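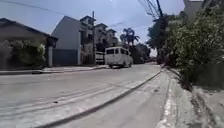

Calle de concreto con casas a un lado

Cambio de uso en mi cuadra, ¿puedo oponerme?

Publicado por vecina_esquina

Hola a todos. En mi calle pusieron un cartel de la empresa Virgate: piden pasar dos lotes de vivienda a uso mixto, locales abajo y 19 departamentos arriba. Siete pisos! Acá todo es bajo. El cartel dice que el expediente se puede ver en la oficina de urbanismo pero fui el lunes y me dijeron que "todavía no está cargado". El plazo para presentar observaciones ya corre, según el mismo cartel. Puedo presentar algo sin haber visto los planos?? Soy inquilina, no dueña, no sé si eso cambia algo. Gracias y perdón el apuro, escribo desde el trabajo.

Somkiat Jaidee

Podés presentar igual. Nota simple, dos copias, que te sellen una con fecha y hora. Poné el número de expediente que figura en el cartel, tu domicilio y que pedís vista de las actuaciones. Y agregá que el expediente no estaba disponible cuando fuiste – eso es lo más importante, después sirve para pedir que el plazo se cuente desde que lo cargan. No siempre lo conceden, pero queda escrito.

Lo de inquilina: en mi municipio alcanza con vivir en la zona. Fijate en la ordenanza de la tuya, la parte de participación. A nosotros nos pasó con el proyecto Drorport, 2,348 metros cuadrados en una manzana de casas. Juntamos 116 firmas. Se hizo igual, pero bajaron dos pisos y corrieron la entrada de autos a la otra calle. Fue bastante trabajo, te aviso. Sacale foto al cartel tambien, de cerca y de lejos.

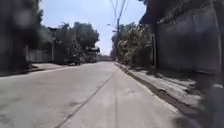

Calzada y vereda elevada, de día

kistero_norte

Yo llamaria directo a la empresa. Cuando construyó Ghoneim al lado de mi casa nos recibieron y mostraron todo. Suerte

marta.lotes

Ojo con lo de arriba, hablar con la empresa está bien pero no reemplaza la nota. Lo que te digan de palabra no vale nada en el expediente. Y pedí que te aclaren si los locales son con o sin gastronomía, por el horario y los extractores. En Kistero aprobaron "comercio" a secas y a los meses teníamos una parrilla abierta hasta la 1.

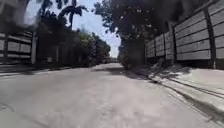

¿La nota la puede firmar más de un vecino?
Se puede, con nombre, documento y domicilio de cada uno; conviene poner un solo contacto para las notificaciones.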